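Sock Drying and Pairing: A Revised Household Procedure

Posted in February under Laundry

Readers of this blog will recall that the household adopted a written procedure for bed linens last year. The present entry extends that work to socks, which were left out of the earlier document on the grounds that they were too small to matter. Experience has shown otherwise. A sock drawer in poor order costs time every morning, and most of the disorder begins at the drying stage.

The household keeps its laundry records in a plain notebook. At the most recent review, the notebook showed 139 pairs washed since the record was opened, with 3 pairs listed as incomplete. Two of these were later recovered from inside a fitted sheet. The third remains open.

Scope

The procedure applies to everyday knitted socks, both ribbed and smooth. It does not apply to wool hiking socks, which are dried flat on a towel in the back bedroom, or to anything belonging to guests.

Hanging

Socks are hung from a rack with clips. Our first rack, a Festano, had clips that left a hard crease in the cuff, and it was retired to the garage. The present one is a Lawal and has given satisfactory service. Each sock is hung by the cuff, with one clip to a sock. Doubling up on a clip is discouraged, as the layer on the inside stays damp well into the evening. Where possible, the two socks of a pair are placed on neighboring clips so that they come down together.

Taking Down and Laying Out

A sock is removed by opening the clip fully before the fabric is moved. Pulling a sock free of a closed clip stretches the ribbing, and the damage does not wash out. Socks that have come down are laid flat on the table beside their mates, with the toes facing the same way. Folding does not begin until the rack is clear. 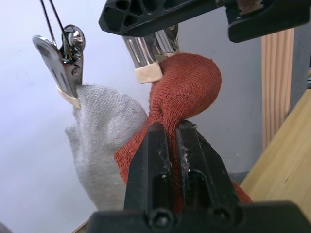
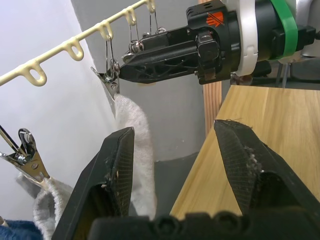
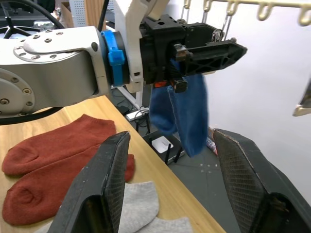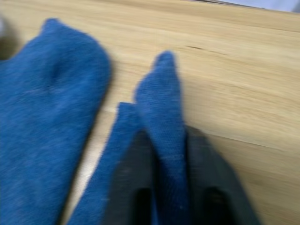

Should socks be folded together or rolled into a ball?

Folding is recommended. Rolling one cuff over the other holds a pair together, but it keeps the elastic of the outer cuff under tension for as long as the pair is in the drawer. Lay one sock on top of the other, fold the toe toward the cuff, and fold once more if the sock is long.

Storage

Folded pairs are placed in the drawer on edge, with darker colors to the rear. The drawer dividers came from Brenus and required trimming by 2 centimeters to fit. Unmatched socks go into a cloth bag on the closet door and are checked against the notebook at the end of the month. A sock that has been in the bag for a full season is released for use as a dust cloth.

Correspondence

Danjuma Etim wrote from Flenbridge to ask whether socks should be turned inside out before washing. It is the practice of this household to do so for heavily worn pairs and to turn them right side out before hanging. He also reports that he pins his pairs together through the wash. We tried this for a month and gave it up after a pin opened in the drum.

The towel procedure is in draft and will be posted when the question of the hall closet has been settled.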